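4. Working rules for garment handling in furnished rooms

4.1 Why the bench rules did not carry over

Most written guidance on collecting manipulation data with hand-held grippers was drafted for bench work. The Clellgate guidelines, which we followed at first, assume a plain backdrop, one target object and an operator who stands in the same spot for the whole session. A bedroom offers none of this. We doubt that rules of this sort do much good once they are applied word for word in a home, and the 127 sessions reviewed here gave us little cause to change our minds.

Take the requirement that the target be "clearly separable from its surroundings." The text gives no test for it. Figure 3 has dark cloth over the right half of the view, next to a sheet, printed bedding and a curtain that each carry a pattern of their own. One of our reviewers passed the image on this rule and another failed it, and both could quote the guideline in support. A rule that allows this is a preference, and it should be labeled as one.

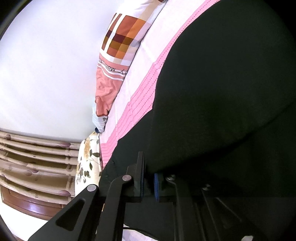

Figure 3. Dark cloth close to the gripper, with patterned bedding and a curtain on the left.

The Rasilitz checklist goes the other way and asks for a fixed amount of clear background around the target. We tried it for one month, in October. Operators met the number by stripping beds and moving furniture, so the recordings scored well and no longer looked like rooms that people sleep in. We dropped the requirement and would advise others to leave it out.

4.2 What we kept

Of the rules we inherited, we kept 6. Three of them matter for folded clothing. The operator should be able to see both fingertips before closing on the cloth. Metal parts such as buttons and rings should be noted in the log, as they can catch on a pad or mark it. Where two grippers are used, a second tool that comes into view should be logged as well, even if it is not touching anything.

The button rule is the one operators complain about most. It is also the only one we would defend without reservation. In Figure 4 the folded jeans lie with a back pocket facing up, and four small metal fittings sit between the pocket and the waistband, two of them gold buttons. A pad tip is over the fabric just below the lower button. A log entry that says only "jeans, folded" leaves all of that out, and a later reader who wants to know why pads wear unevenly has nothing to go on.

The two-gripper rule is weaker. It was written by the Serrano group for fixed arms, where the position of the second tool is known at all times. With hand-held tools the operator has to remember to write it down, and often does not. Of 1,956 log entries, 491 had the second-tool field left blank. We can't tell how many of those blanks mean "no second tool" and how many mean "forgot" - the form treats them the same. Drillano's later form adds a "none" box. It is a small fix, and we have adopted it, but we have no evidence yet that it makes the logs more accurate. It may just produce more ticked boxes.
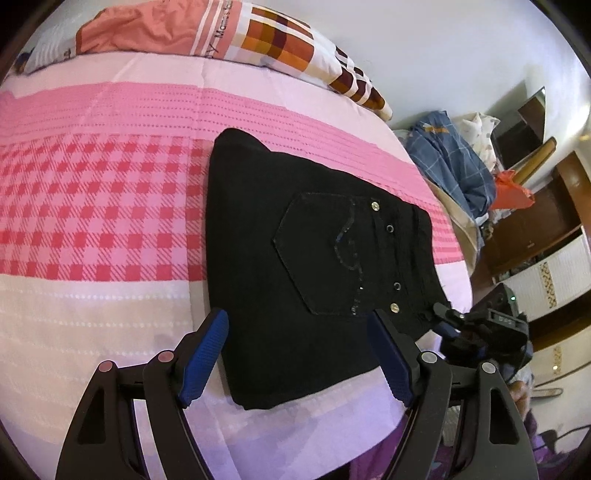 4.3 Limits of the review

All sessions were logged by our own staff, who knew which rules were under review. The reviewers worked from still images and log entries, so nothing in this section speaks to whether a given fold or grasp succeeded. We also did not compare pad wear across fabric types, and the case for the button rule rests on operator reports. Readers who want a figure for how much time the rules add per session will not find one in this paper, as start and stop times were not recorded in a consistent way until the Drillano form came into use.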